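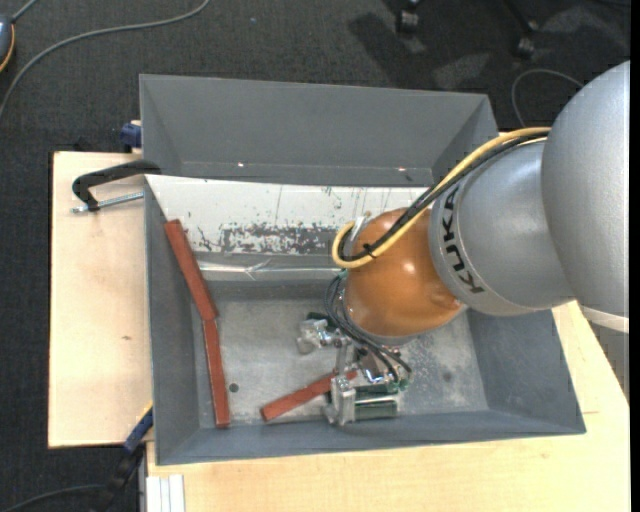
Progress report to the Mostano Fund
Menddale Reuse Workshop, parts sorting room
30 Jul 2023

Summary

The sorting room has been in use since April. Bar stock and other long pieces now go through a bin stage before they are racked, and the backlog from last year is down. We have spent most of the furniture money and a little under half of the money for racking. Two items are behind and are covered below.

Room and furniture

The carpet stayed. We had priced a hard floor, but the quote from Karinell came in over budget and the charcoal carpet was in fair condition. The pale wooden table went in on top of it. It is a good height for standing work. Žofie Rusnák asked for a second table of the same height and we have put that in the request for next period.

Bins

We settled on rectangular gray metal bins for the bar stock. The plastic tubs we started with bowed at the sides when full and could not be stacked. The metal ones are heavier to carry, so the rule is that a bin is emptied on the table and never moved full. Reddish-brown bars are handled a few at a time. They tend to end up leaning on the walls of the bin, and the people doing the sorting have asked whether a divider would help. Macario Ocampo is making one from scrap to try in August.

Work done

The target for the period was 370 kg sorted and racked. We reached 432 kg. Much of the extra came from one delivery from Ilie, which arrived already separated by length and needed only checking and labels. Without it we would have been close to the target but probably not over it.

Labels are now written on tags with the length, the date received and the shelf. The old method of marking the bars in chalk has stopped. Pieces that came in before the change still have chalk on them and will be tagged as they are used.

Behind schedule

The wall racking is late. The first set of brackets was drilled for a different upright and had to go back. Replacements are on order and we expect to fit them before the end of the next period.

The stock list is also late. Short pieces have been entered but the long bars have not. Žofie has set aside two mornings a week for this.

Spending

Furniture: 80 percent of the line spent. The remainder is held for the second table.
Bins: 100 percent spent, no overrun.
Racking: 45 percent spent, with a credit due on the returned brackets.

Next period

Fit the racking, finish the stock list, try the divider, buy the second table. We would like to move what is left in the bins line of next year's budget over to racking if the Fund agrees. Receipts are with Macario and can be sent on request.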